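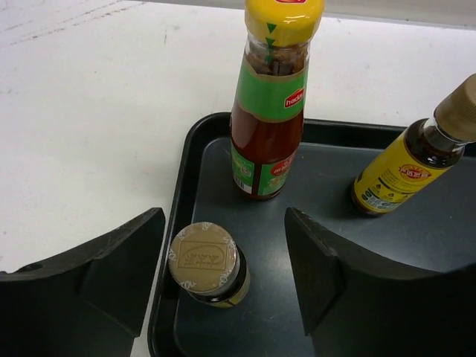
Bandeja cinzenta com condimentos; frasco de molho vermelho com tampa amarela.

Autódromo Plarska – Lista de verificação de segurança pré-evento
Prova: Troféu Karomix, etapa em oval curto
Data da inspeção: domingo, 15 de julho de 2018
Versão da lista: revisão de fevereiro

Legenda: C = conforme; NC = não conforme; CR = conforme com ressalva; NA = não aplicável.

1. Pista e barreiras

1.1 Muro externo, juntas e ancoragens – C
1.2 Alambrado de proteção, cabos e esticadores – CR
Comentário: dois esticadores com rosca oxidada na saída da curva 2. Tensão dentro do valor de projeto. Substituir antes da próxima etapa.
1.3 Barreira de pneus na entrada dos boxes – NC
Comentário: cinta de união solta no segundo módulo. Refazer a amarração e reinspecionar antes da abertura da pista para treinos.
1.4 Asfalto, remendos e juntas frias – C
1.5 Drenagem interna – CR
Comentário: grelha próxima à linha de chegada com acúmulo de borracha. Limpeza solicitada à manutenção.
1.6 Portões de acesso à pista, travas e sinalização – C

2. Boxes e abastecimento

2.1 Extintores de pó químico, um por box – C
Comentário: 30 unidades conferidas, lacres íntegros, manômetros na faixa verde.
2.2 Aterramento dos tambores de combustível – C
2.3 Afastamento mínimo de 10 m entre abastecimento e fontes de ignição – NC
Comentário: gerador da equipe Belhaj posicionado dentro da faixa. Equipe notificada. Item reaberto até a remoção do equipamento.
2.4 Bandejas de contenção para óleo – C
2.5 Material absorvente – CR
Comentário: estoque suficiente para o evento, porém armazenado ao ar livre. Transferir para local coberto.
2.6 Piso dos boxes isento de graxa – C

3. Área técnica e vistoria de veículos 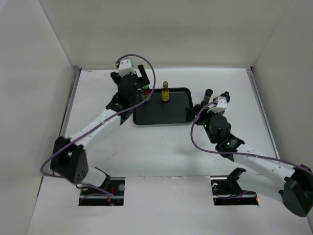 Área de trabalho com paredes brancas e duas aberturas no piso, vista de cima.

3.1 Balança de quatro plataformas, certificado de calibração – C
Comentário: certificado emitido pela Trimari, dentro da validade.
3.2 Elevador hidráulico, trava mecânica – C
3.3 Cintos, bancos e redes de janela dos veículos inscritos – CR
Comentário: carro 603 apresentado com rede de janela vencida. Liberação condicionada à troca e à nova vistoria.
3.4 Corte geral de energia acessível pelo lado externo – C
3.5 Iluminação da área de vistoria – C

4. Arquibancadas e público

4.1 Estrutura metálica, parafusos e contraventamentos – C
4.2 Lotação do setor B limitada a 500 pessoas, placa afixada – C
4.3 Corredores e escadas desobstruídos – NC
Comentário: cabos de som atravessados na escada central. Instalar canaleta ou refazer o percurso por baixo da estrutura.
4.4 Iluminação de emergência – C
Comentário: teste feito com corte do quadro principal. Todas as luminárias acionadas.
4.5 Praça de alimentação, mangueiras e válvulas de gás – C
4.6 Sanitários e rampa de acesso – C

5. Resgate e atendimento médico

5.1 Ambulância com equipamento de suporte avançado – C
5.2 Ferramenta de desencarceramento, teste de abertura e corte – C
5.3 Comunicação por rádio entre torre e postos de sinalização – CR
Comentário: ruído no canal 2 a partir do posto da curva 4. Usar o canal reserva.
5.4 Rota de saída da ambulância livre – C

Situação final: liberação parcial. Os itens 1.3, 2.3 e 4.3 devem ser corrigidos e reinspecionados antes da abertura dos portões. As ressalvas 1.2, 1.5, 2.5, 3.3 e 5.3 ficam registradas para acompanhamento – a 3.3 impede a entrada do carro na pista até a baixa.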